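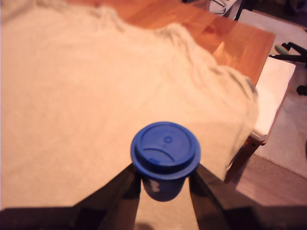 *The Kutilska sipper cup in royal blue, lid on*

I bought my first Kutilska for the car and ended up stocking it in the shop! It holds 270 ml, so it's on the small side – perfect if your coffee goes cold before you reach the bottom of a big mug.

The round lid has a curved sipping opening set into the lower half, with a raised rim around the edge. The body narrows toward the base, and mine sits fine in every cup holder I've tried.

- **Item no.:** 2645
- **Color:** blue cup, blue lid
- **Spare lids:** packs of 3

Orders in by Wednesday go out the same week. Questions? Ask for me, Mei.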